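Ostum Plan - motion planning and grasp software for six-axis arms

Product page, datasheet text. Applies to release 18. Last revised 24th April.

Overview

Ostum Plan takes a target pose from a perception source and returns a timed joint path for the arm and a command sequence for the gripper. It runs on an ordinary Linux workstation and does not need a graphics card for planning. A graphics card is needed only if the Sakik simulator is run on the same machine.

The package is supplied as three parts: the planner itself, the Sakik simulator, and the Chu grasp library. The planner can be bought alone. The grasp library needs the planner.

Planning

Paths are planned in joint space and checked against the scene model at a fixed step. The default step is 2 degrees on the fastest joint and can be set per joint. Approach and retreat moves are planned separately as straight lines in tool space, normally along the tool axis. If the straight move cannot be solved, the planner returns an error code with the joint and the point on the line where it failed. It does not fall back to a free move unless told to.

The table, walls and mounting plate are entered as boxes. Loose objects are entered as boxes, spheres or meshes. A mesh with more than 843 faces is reduced on import unless the keep flag is set.

Simulation

Sakik loads the same cell file as the planner, so a job can be run against the model before it is sent to the controller. Lighting, wall colour and floor pattern are set in a separate file and have no effect on planning. They matter when rendered views are passed to a detector. 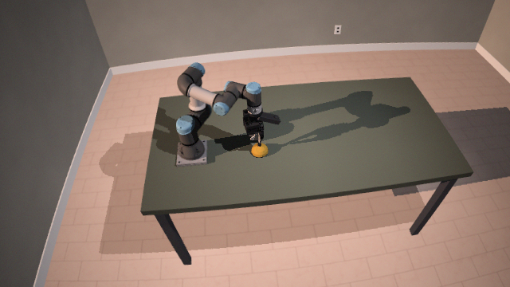
Ostum Product Notes, Issue 101

A single round fruit on a plain table is a usual first check for a top-down grasp. The gripper stops directly over the object, and the arm's own shadow falls across the tabletop close to the pick point. Detectors trained under flat light often do badly with this, and shadow strength can be varied between runs from the lighting file.

Grasp library

Chu holds grasp templates by shape class. Each template gives an approach direction, an opening width, a closing force limit and a tolerance on rotation about the tool axis. For shapes close to round the rotation is left free, and the planner picks the value that keeps the wrist furthest from its joint limits. Templates are plain text and can be edited by hand.

Interfaces

C++ and Python. Both expose the same calls - the Python side is a thin wrapper. Joint paths can be exported as CSV. A driver for the Natov controller is included. Other controllers need a driver written against the streaming interface, documented in the developer manual.

Licensing

Per workstation, with no limit on the number of cell files. Simulator seats are licensed separately. Release 18 cell files cannot be opened in earlier releases. The converter for older files ships in May as a free download for current licence holders.

Order codes

OP-18 planner
OP-18-S planner with Sakik
OP-18-SC planner with Sakik and Chu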